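Print this message | E-mail this message

[Perurwood list] Re: Hemming and shrinkage on the table linens
June 18, 2022
By Mimoza Kelmendi

Hello all,

I have had several notes off list since the May meeting, most of them on the same two points, so I am answering here where everyone can read it. Sosina's message is quoted first and my reply follows.

Sosina Moges wrote:

> Mimoza, I have the bolt of unbleached cotton we bought from Belay
> and I would like to start cutting for the fall sale. Last year I
> washed everything before cutting and it took two full weekends
> because my line only holds so much. Can I cut first this time and
> allow extra for shrinkage? Also, what hem are we using? I have
> three versions of the instruction sheet and they don't agree. One
> says a half inch double fold, one says a quarter inch, and one
> only says "hem as usual."
>
> One more thing. The sheet says to press before measuring but it
> doesn't say if that means with steam.

Taking the washing first. I would still wash before cutting. I know it is slow. The trouble with adding an allowance is that cotton of this kind shrinks more along the length than across the width, and the amount changes from one bolt to the next. Two years ago we cut a set of 40 napkins with an extra inch each way, and when they were washed they came out as rectangles. They had been cut square. We sold them as tray cloths at a lower price, and a few are still in the box.

If you don't have room to wash the whole bolt, cut off a piece about as long as your table, mark a ten inch square on it with a laundry pen, wash and dry it the way a buyer would, and measure the square again. Write down both numbers. If the loss is under a quarter inch in both directions you can cut the rest with an allowance and I won't object. If it is more, please wash it all. Zigzag the raw ends first or you will spend an hour untangling threads.

Dry it on the line if you can, but run your test piece in the dryer on hot. Most people who buy from us are going to do that no matter what the card says. 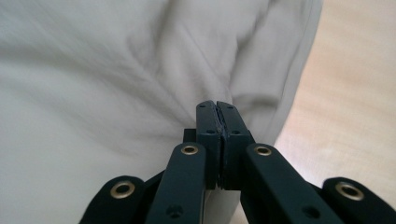 Sosina says the ten inch square sounds fine to her, but she wonders if one test is enough when the bolt has been sitting folded in a shed for a year, and whether the outer layers might behave differently from the inside. It's a fair point. I don't think age alone changes the shrinkage much, but damp can. If the outside feels stiff or smells musty, take one piece from the outer end and another from farther in, and go by the worse of the two.

Now hems. The correct version is the half inch double fold, meaning you turn a half inch and then turn a half inch again, and stitch close to the inner fold. It uses one inch of cloth on every side. The quarter inch sheet was written for the handkerchiefs and somebody copied it into the linens folder. Please throw out any sheet that does not say "revised" at the top. I will bring clean copies.

For anybody new, these are the cut sizes, before hemming and after washing:

Napkins: 20 by 20, finished 18 by 18
Tray cloths: 16 by 22, finished 14 by 20
Runners: 16 by 56, finished 14 by 54
Dish towels: 20 by 30, finished 18 by 28

Corners should be mitered on napkins and runners. On dish towels a plain folded corner is fine and probably wears better. If you have never mitered a corner, practice on a scrap of the same cloth. Paper holds a crease too well and gives you the wrong idea of how the fold will sit.

As to pressing, yes, use steam, but let the cloth cool flat before you measure. Warm cotton stretches when you pull it toward the ruler. I have lost an eighth of an inch that way on a long runner and couldn't see why the ends didn't match.
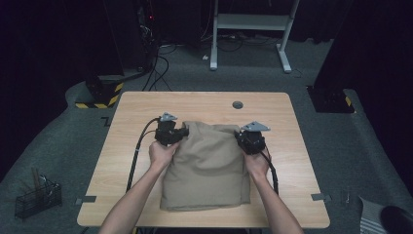 Which thread should we use for the hems?
Use the all-purpose polyester from Stimero in natural, the large cones. Cotton thread looks nicer on the spool but it can shrink after the hem is sewn, and then the edge puckers. We have nine cones left in the cupboard, so there is no need to buy your own.

Stitch length should be 2.5. A few pieces last year came in at 4, and the hems on those catch on things. Backstitch at the start and finish and clip the threads on both sides.

Some figures, as they were asked for. The linens brought in 2,856 dollars last year before costs. Cloth and thread came to around 1,000 – more than I had planned, mainly because we bought the second bolt at full price. I would like to make 300 pieces this year, fewer runners and more dish towels. The runners are slow to sew, and we carried a lot of them home.

On labels, Vastura has raised the price for the woven ones, and I have not ordered any. We have enough for the napkins and runners. Dish towels can go out with the paper band. If anyone knows of a decent printed label that survives a hot wash, send me the details, and please wash one yourself before recommending it.

Finished pieces should come to me folded in thirds and then in half, hem side in, tied in bundles of the same size. Put your initials on the slip. I am not checking up on anyone, I only need to know who to ask when a bundle is short.

Sosina, you can keep the bolt at your house until the test is done. Let me know the two measurements and I will pass them on to the others who are cutting from the same cloth.

Mimoza

Print this message | E-mail this message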